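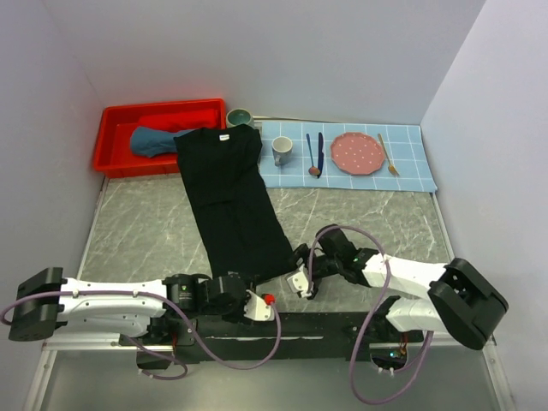

Fidel Olivares wrote in February to say that he had folded T-shirts in the same way for years and had never understood why the neckline always finished crooked. The guidance below has been revised with his letter in mind. It replaces the earlier Brilley House sheet on folding knitted tops and applies to all short-sleeved T-shirts handled in the linen room and in residents' flats.

Updated 2025-03-28

Before you start

Choose a flat, hard surface at a comfortable working height. A bed is too soft for this method and tends to leave ridges. The surface should be wiped and completely dry. Mugs and tableware may stay at the back of the table if there is no other place for them, but they must be empty.

Shirts should be folded as soon as they are fully dry. Any shirt that still feels cool at the seams or under the arms should go back on the airer. Cotton shirts washed at 40 degrees may be folded without ironing, provided they were shaken out before hanging.

Keep a shallow tray to one side for cloths and small items that are waiting their turn. Dark shirts pick up lint easily, so light-coloured towels should be dealt with separately.

Folding the shirt

1. Lay the shirt front down, with the collar furthest from you and the hem towards you. Smooth it from the centre outwards with the flat of the hand.

2. Find the midpoint of the collar and the midpoint of the hem. These two points should lie in a straight line. Most crooked necklines begin at this stage, when the body of the shirt drifts to one side as it is smoothed.

3. Take one side at the shoulder, midway between the collar and the sleeve seam, and at the same distance in from the side seam at the hem. Fold this side towards the centre. Turn the sleeve back on itself so that it lies along the fold.

4. Repeat on the other side. The shirt should now form a long strip of even width. If it is wider at the shoulders than at the hem, open the second side and fold it again.

5. Press out any creases in the lower half by hand. Work towards the hem.

6. Bring the hem up to just below the collar, then fold in half once more. Turn the shirt over so that the neckline is uppermost.

Larger sizes

Very long shirts may be folded in thirds at step 6. A finished width of 33 cm suits the deep shelves at Jendstead. The narrower shelves at Aoun Court take a finished width of about 20 cm, and side folds there should be made closer to the collar.

Storage

Stack shirts with the folded edge facing outwards. Stacks should be kept low enough for a shirt to be taken from the bottom without disturbing the others. Shirts with printed fronts should have a sheet of plain tissue between them during warm weather.

Corrections to this page should be sent in writing to Ruben Stevens at the Landia office. Printed copies are kept in the linen room beside the airing cupboard.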